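3 min read
14 shares | 2 comments

Folding is dull work for people and hard work for machines. A shirt never lands the same way twice, and a robot trained on tidy laboratory tables tends to fail in a bedroom.

Duangjai Jaidee's team at Zirnel took a different route. They gave people hand-held grippers and asked them to handle their own washing at home. The robot then learned from those recordings -- 200 of them, made in 50 homes.

The method, called Zilia, doesn't try to copy each movement. It learns where to take hold of the cloth first, and plans the rest from there. In tests it folded trousers and shirts it had not met before, though thick seams still gave it trouble.

"Denim is stiff in one place and floppy in the next," says Chiyo Chiba, who ran the home sessions. "The patterned bedding makes it harder again." 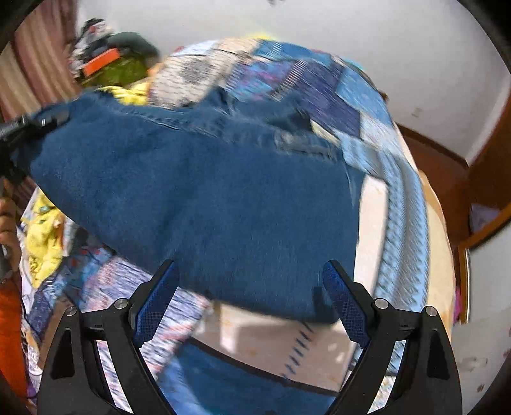 Two grippers at work on a blue denim garment, laid over a patchwork-patterned bed cover.

The team will try bed sheets next, starting in November. Those need 2 robots, and a good deal more floor.

Contact us | Back to top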